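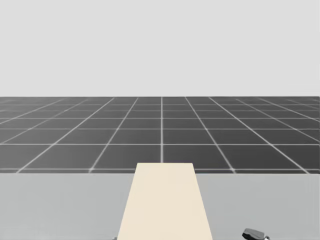
The kitchen bench at Thitima Saengthong's place is the third one she has lived with in the same house. The first was laminate, a speckled green that came with the property when she bought it. The second was a pale engineered stone, put in during the renovation boom and regretted within a couple of winters. The third is a slab of blackbutt, oiled by hand, and already marked by a cast-iron pot that somebody set down without a trivet.

"I look at that ring every morning," she says. "I could sand it out in an afternoon. I haven't bothered."

Saengthong repairs and refinishes benchtops for a living, out of a shed on the low side of Drulasbridge, where the road bends back towards the river. She has done it long enough to have pulled out kitchens she put in herself. When she started, most of her work was laminate: lifted edges, swollen joins beside the sink, burns next to the cooktop. After that came a long stretch of stone, chips mostly. Now she gets calls about timber again, and about laminate again, and a fair number from people who want to keep the bench they have and don't know whether that is allowed.

The bench is the hardest-working surface in a house. Floors get more traffic, but nobody chops onions on them. A bench has to take knives, heat, water, vinegar, turmeric, school bags, the dog's medication and the weight of a teenager who has been told not to sit there. For most of the last century people in ordinary houses expected it to wear out. You covered it in lino or laminate, and when it got tatty you covered it again.

Saengthong keeps a drawer of offcuts from old jobs, and on one of them you can count four layers. There's a bottom sheet of red lino with a black fleck, then a yellow laminate, then a woodgrain, then white. Each one was glued straight over the last. The whole lot came off a bench in Lorora, in a house that had been in one family the entire time. The owner asked to keep a piece and Saengthong kept the other half.

The change came when kitchens stopped being rooms you shut the door on. Once the wall to the lounge was knocked out, the bench was on show from the couch and it began to be treated as furniture. Islands arrived. So did the idea that the top should be one continuous piece with no visible join, and that it should look the same on the day you sold the house as on the day it went in.

Engineered stone suited that idea well. It was hard, even in colour and cheaper than marble. It was also dangerous to the people who cut it. The dust from sawing and grinding it carries a great deal of fine silica, and workers who breathed it in became sick, a good many of them young. Australia has since banned the manufacture, supply and installation of engineered stone benchtops. Slabs already in people's kitchens can stay where they are, and sitting undisturbed they are not considered a hazard. Cutting into one is another matter, and there are rules about who may do it and how.

Saengthong stopped taking that kind of work before she had to. She had never cut slabs herself, but she used to be called in to ease a sink opening or grind back a corner, and she did some of those jobs early on with a wet rag and a paper mask. She has her lungs checked. So far they are fine.

"You'd see the blokes at the yard and they'd be white with it, hair and eyebrows," she says. "Everyone thought it was just dust, like plaster. You had a shower and went home."

What has come in after it is a mixture. There are low-silica and silica-free products now, some based on recycled glass or on resins and minerals, and fabricators are still learning how they behave. Porcelain has its followers, though the edges chip and the fitting is fussy. Natural stone is still legal and still contains silica in varying amounts, so the same care applies in the workshop. Stainless steel is popular with people who have worked in restaurants. And there is timber, and laminate, both of which were supposed to have gone away.

Laminate is the one Saengthong will argue for if given the chance. The newer sheets are matte and don't show fingerprints as readily, and the edges are much better than the old brown line that gave the game away. It can't be sanded and it doesn't like a hot pan. But a straight run of it costs a fraction of any stone, and a kitchen with an awkward corner can be done in a couple of days.

Her quote for replacing the top on a small galley kitchen in Fludow last January came to less than the owner had been asked to pay for the delivery and craning of a porcelain slab. The flat was on the second floor and the stairs turned twice. The laminate went up in two lengths, over the shoulder.

Timber asks more of its owner. It has to be sealed on all faces, including the underside and the cutout for the sink, and it is the cutout that usually gets forgotten. Water finds the raw end grain and the wood goes black. Oil finishes need topping up, every few weeks at first and then a few times a year. Polyurethane lasts longer between coats but when it fails it fails in patches, and the entire top has to be stripped. Saengthong prefers oil. She says people who choose polyurethane tend to ring her in year four, sounding annoyed.

She charges by the job for stripping and by the hour for anything involving someone else's previous repair. Car filler is common. So is silicone, run along a split in the hope that it will hold. One man in Lorora had filled a burn with brown shoe polish and candle wax, and it had stayed put for years until the house got a new cooktop with a hotter burner on that side.

Height is the part of the bench that gets the least thought. The standard in Australian kitchens is 900 millimetres off the floor, give or take, and it has crept up over the decades as people have got taller and dishwashers have settled at a fixed size. It suits a person of middling height doing a middling sort of task. For rolling pastry or kneading bread it is a little high for most people, and for chopping it is low for anyone tall. Saengthong is short. Her own bench is at 900 because the dishwasher has to fit beneath it, and she kneads on a low table in the next room.

Paisan, a small joinery on the Drulasbridge industrial road, builds kitchens with two heights as a matter of course, generally with a drop of 110 millimetres between the main run and a shorter section at the end. The lower part is meant for baking and for kids, and for anyone who works sitting down. The joinery's makers say it is an easy thing to draw and a hard thing to sell. Customers like it in the showroom, then go home and worry about resale.

Resale comes up in nearly every conversation about benchtops. It is the reason people give for choosing white, for choosing stone, for adding an island to a room that can't hold one. Saengthong has heard it from a couple who were still in the same kitchen a decade on, and who by then disliked the top so much they covered most of it with a tablecloth. She replaced it with spotted gum. They have since put a tablecloth on that as well, to protect it.

There are other ways to look after a bench. A damp cloth and a drop of dish soap will do for almost all of them. Spray cleaners with bleach dull laminate over time and strip the oil from timber. Vinegar, which gets recommended for everything, etches marble and limestone and should be kept well away from both. Scourers are hard on any shiny finish. A trivet costs a few dollars, and a big chopping board that lives permanently beside the cooktop will save the rest of the surface from the worst of it.

For an oiled top, the test is a splash of water. If it beads, leave it alone. If it soaks in and leaves a dark patch, wait for a dry day, clean the top, let it dry out overnight and wipe on a thin coat. Thin matters, as thick oil stays tacky and collects crumbs. Lay the used rags out flat outside to dry, away from anything that burns, as bunched-up rags soaked in linseed or similar oils can catch fire on their own. Saengthong pegs hers on the line.

She has 61 jobs written up in the current notebook, which is an exercise book with a plastic cover, and she guesses that some 10 of them ended with her telling the customer not to do anything. One was a retired schoolteacher with a marble pastry slab let into the middle of a pine bench, both of them worn. The pine had dished near the sink. The marble had a lemon stain the shape of a half moon. The teacher wanted a price to pull the lot out before her daughter's family came to stay.

Saengthong oiled the pine, re-bedded the slab where it had started to rock, and put a new bead of sealant around the sink. It took a morning. The daughter, when she came, asked who was going to get the bench.

The new blackbutt at home was bought as a single length from a mill that was clearing stock, and it sat on blocks in the shed for most of a year before she cut it. There was enough left over for a shelf. She hasn't put the shelf up yet, and the offcut is leaning behind the bandsaw with a pencil line across it and the word "pantry" written at one end.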